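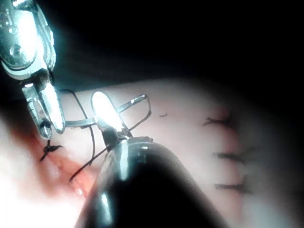
Zwei Instrumente, eine gebogene Nadel, schwarzer Faden: Aus Nähten wie dieser soll das System von Allomix lernen.

Allomix sammelt Nähte für lernenden OP-Roboter – Fachleute zweifeln am Nutzen

Stemau, 26. Mai 2022. Das Medizintechnikunternehmen Allomix will einem Operationsroboter das Nähen beibringen und lässt dafür seit dem Winter Chirurginnen und Chirurgen unter Beobachtung arbeiten. 1143 Aufzeichnungen liegen nach Firmenangaben inzwischen vor, 4000 sollen es werden. Was das fertige System damit können wird, blieb bei der Vorstellung am Standort Stemau weitgehend offen.

Das Verfahren ist schnell erklärt. Ein Mensch sitzt an der Konsole und steuert die Instrumente, die Anlage zeichnet Kamerabild, Gelenkstellungen und Greifkräfte auf. Aus genügend solcher Durchgänge soll ein Modell ableiten, wie eine Nadel gefasst, übergeben und durch das Gewebe geführt wird. »Wir schreiben keine Regeln mehr, wir zeigen es vor«, sagt Projektleiterin Angelica Tiongson. Das Programm trägt den Namen Dalisay und soll im Juli in die zweite Phase gehen.

An den Aufzeichnungen beteiligt sind 15 Operateure. Das klingt nach einer breiten Basis, doch auf Nachfrage räumt Tiongson ein, dass mehr als die Hälfte des Materials von nur drei Personen stammt, die alle an derselben Klinik ausgebildet wurden. Das Modell lernt also vor allem deren Handschrift. Ob es mit einer anderen Knotentechnik zurechtkommt, hat Allomix bisher nicht untersucht.

Auch die Auswahl der Beispiele wirft Fragen auf. 132 Durchgänge wurden aussortiert, überwiegend wegen verlorener Nadeln, gerissener Fäden oder verdeckter Sicht. Rommel Navarro, der das Projekt als externer Gutachter begleitet hat, hält das für einen Fehler. »Im Saal passiert genau das, was dort im Papierkorb gelandet ist«, sagt er. Ein System, das nur gelungene Nähte kenne, wisse nicht, was es tun solle, wenn der Faden sich um das falsche Instrument legt. Navarro hatte schon im vergangenen Jahr gefordert, misslungene Versuche gesondert zu kennzeichnen und mitzuverwenden. Die Firma will darüber »zu gegebener Zeit« entscheiden.

Hinzu kommt die Arbeit nach der Aufzeichnung. Jeder Durchgang muss in Abschnitte zerlegt und beschriftet werden: Nadel fassen, einstechen, durchziehen, knoten, schneiden. Das übernimmt der Dienstleister Wumura, dessen Beschäftigte keine medizinische Ausbildung haben. Benjie Layug, dort für die Qualitätskontrolle zuständig, verweist auf ein Handbuch und auf Stichproben. Wie oft zwei Bearbeiter bei derselben Naht zu verschiedenen Ergebnissen kommen, wollte er nicht beziffern. Gerade an den Übergängen ist das keine Nebensache. Wo das Durchziehen endet und das Knoten beginnt, darüber gehen auch unter Chirurgen die Meinungen auseinander.

Für die Klinikseite äußerte sich Oberärztin Lorraine Pryor. Sie hat selbst Nähte beigesteuert und beschreibt die Arbeit an der Konsole als ermüdend. »Nach zwei Stunden näht man anders als am Anfang. Das steckt jetzt alles mit drin.« Den Ansatz lehnt sie nicht ab, eine Entlastung bei langen Eingriffen könne sie sich vorstellen. Die Ankündigung, das System werde »auf dem Niveau erfahrener Operateure« arbeiten, nennt sie verfrüht. Der Satz steht in der Pressemappe, Messwerte dazu fehlen.

Vorgeführt wurde in Stemau ausschließlich das Sammeln der Daten. Eine selbstständig ausgeführte Naht bekamen die Gäste nicht zu sehen, auch nicht als Film. Tiongson begründete das mit dem frühen Stand des Trainings. In einer Mitteilung vom Herbst hatte Allomix allerdings noch von »ersten autonomen Stichen« gesprochen. Unter welchen Bedingungen diese zustande kamen und wie viele Anläufe nötig waren, sagte das Unternehmen auch diesmal nicht.

Offen ist außerdem, wem die Aufzeichnungen gehören. Die Verträge mit den Operateuren sehen eine einmalige Vergütung vor, eine Beteiligung an späteren Produkten ist ausgeschlossen. Jonalyn Sebastian, die mehrere der Beteiligten anwaltlich vertritt, prüft derzeit, ob die Bewegungsdaten einer Person zugeordnet werden können. In diesem Fall müssten die Einwilligungen neu eingeholt werden. Allomix teilt dazu mit, sämtliche Daten seien anonymisiert.

In der zweiten Phase sollen weitere Kliniken hinzukommen. Namen nannte die Firma nicht.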